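Skip to content
Programs Gallery Grants Calendar Contact
Grants > Stirnetti Fund > Grantee Reports > Plillville Color Studies

Progress Report: Color and Contrast Workshops
6/6/23 | By Ansel Baptiste

Dear friends at the Stirnetti Fund,

We are past the midpoint of the grant and I have a lot to tell you. The short version is that the color workshops at the Plillville studio are full, the painters are working hard, and the mixing charts have taken over an entire wall of the back hallway (they look wonderful there).

We enrolled 49 adults, against the 43 we promised in our application. To fit everyone in we split the evening group into two sections, which meant paying for extra teaching hours. I moved money from the printing line to cover it, as we agreed on the phone in May. The printed handbook is now a stapled packet, and people write all over it, so I'm happy with the swap.

The first unit was value, with no color at all. Everyone painted a nine-step gray scale and then a still life using only those grays. There was some grumbling about this! By the end of the unit the grumbling had mostly turned into arguments about whether a yellow lemon is lighter than a pale blue cup, and those were some of the best talks we've had in that room.

Unit two was warm and cool color. Each painter mixed a warm and a cool version of every primary and then made the same small landscape twice, once in each family. We hung the pairs side by side for the open studio night. More than 100 people came, many of them from the Ledesma side of the river, where we have never had much of an audience. I would love to build on that.

Unit three, on dark colors, is under way now. Most beginners reach for black straight from the tube, so we are mixing darks from ultramarine and burnt umber, or from alizarin and a deep green, and comparing them with the tube paint in daylight. After that we go on to dark cloth, where the folds have to be built from very small shifts in value. 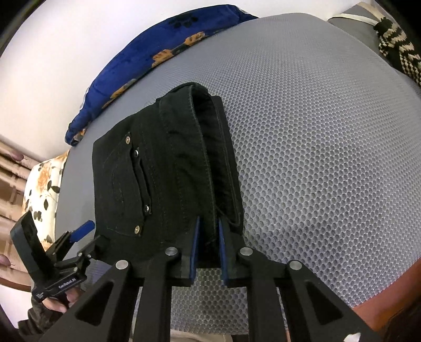
Folded black jeans, with a back pocket and metal rivets.

The cloth studies are slow going. Several painters are on their third attempt and asking for more time, so I have added a session and pushed the glazing unit back. The last unit, on color harmony, stays where it was.

Supplies are on budget except for cadmium red, which we ran through much faster than planned. We have switched the beginner section to a cheaper substitute. It is a little weaker in mixes but perfectly good for the exercises. The new daylight lamps are up in both rooms and they make a huge difference after sunset. The old bulbs turned every blue a bit green, and I wish we had replaced them years ago.

Two things are behind schedule. The visiting talk on Stunitz pigments has not been booked yet, and the take-home survey went out late, so I don't have enough answers to report. Both will be in the final report, along with the full spending sheet and photos of the finished paintings.

Thank you for backing this. I come home from these classes with paint on my elbows and a head full of ideas, and I hope some of you can stop by during the harmony unit.

Ansel Baptiste
Plillville Color Studies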